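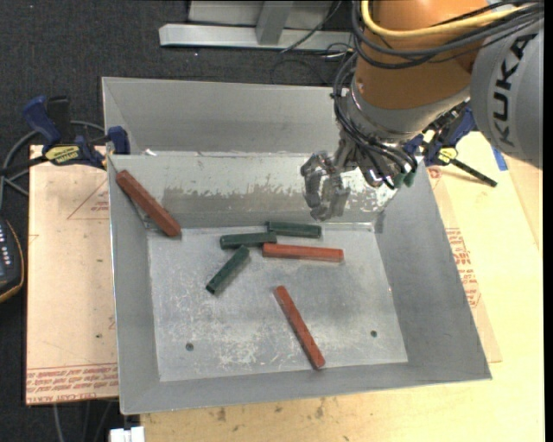
What does the arm do when the bars are touching each other?

It picks the one with the most free space around its ends first, and if nothing scores high enough it nudges the pile and looks again.

Bin picking gallery – Liltbridge bench, March

Quick page, more to come when the writeup is finished. This is the Granex planner on bars in a metal bin. Short bars, two colors, dropped in by hand, no sorting. Old planner (Caron) went for whatever was highest. Fine with a full bin, bad with a few bars left near a wall.

Setup. KUKA arm, jointed-finger gripper, sheet-metal bin clamped on both sides. Six bars to start in this one: 3 red, 3 green. Greens bunched up near the rear center, one red lying by itself in the front half. That one is the easy pick. The greens are what we care about, ends nearly touching, very little room for a finger.

Leaning bar. One red is propped up near the rear left corner. Caron likes those because they're high. Granex marks them down for being close to two walls, so they usualy come out late.

Floor. Scratched bare metal, lots of pale scuffs. Depth gets noisy on scuffed metal so the planner fits the floor plane once per run and ignores anything under it. Dark green on gray was harder than we expected for the color mask, red-brown was fine.

Numbers so far. 500 drops logged, 100 of them held back for testing and not looked at yet. Max 3 tries per bar, then it gets logged as a miss and we move on. No nudging on the last try.

Next up – same bars, the deeper Cirnmont bin. Walls are steeper so the wrist clearence check has to be redone first.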